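Tea corner

A tea corner is a small area of a room given over to making hot drinks without going to the kitchen. It may occupy a shelf, a windowsill, the top of a chest of drawers or, in the smallest lodgings, whatever flat surface is not being slept on. Its essential parts are a kettle, a tin and a cloth. Cups are usual but tend to wander off.

The tin

The tin holds tea, or held it once. Gift tins of biscuits and sweets are often pressed into service, and keep their old branding long after the contents have been eaten. Many owners leave the original leaflet in the bottom, where it serves as a lining and, on slow afternoons, as reading matter. Lids are stored separately, generally by accident.

The cloth

Checked cloth is the traditional choice, as it hides tea stains among lines that were already there. A bright blue plaid with a pale kettle and a pink Genji tin on it is a fair specimen of the style, in which nothing matches and no one minds.
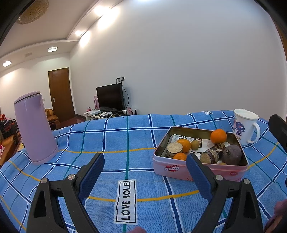

Regional forms

In Plarnthorpe the tea corner is known as a "jerko", after the Jerko boarding house, whose 19 rooms shared a kitchen with 2 working rings. Lodgers bought their own kettles in self-defence. The Semeniuk guide to rented rooms allows eight inches of clearance on every side of a kettle - a figure that rules out most of the rooms in the guide.

See also: Kako shelf; Biscuit tin; Bedsit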